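The table comes first

A workbench in daily use fills up without anyone deciding it should. At Plurkik, a small repair workshop in Ernanmont, the first job of the morning is the tabletop. Anything left from the day before goes back on a shelf or into a tray, and the surface gets a wipe with a damp cloth. The floor waits until the afternoon, packaging, cords and all.
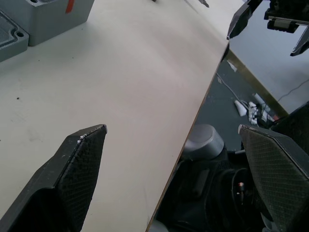

Is a pale top worth the extra cleaning? It shows every mark, but small screws are much easier to find on it, and most people who do fine work end up preferring one.

Cover plates are the usual thing to land there in January, when the town's older equipment gets its yearly going-over. The paint is often sound under the grime. The workshop's method is plain — two teaspoons of dish soap in 500 millilitres of warm water, left on the smudges for 10 minutes and wiped off with a soft cloth. Scouring pads are kept well away from textured paint.
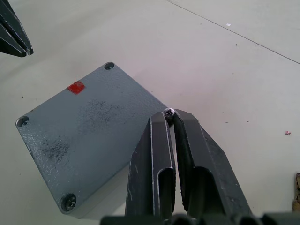

Screws go in a lidded jar as they come out, and any that won't budge get a drop of oil and are left until after lunch. Old stickers stay put unless the customer asks otherwise. A cleaned plate dries on a towel before it is refitted, with the screws started by hand and tightened a little at a time, corner to opposite corner.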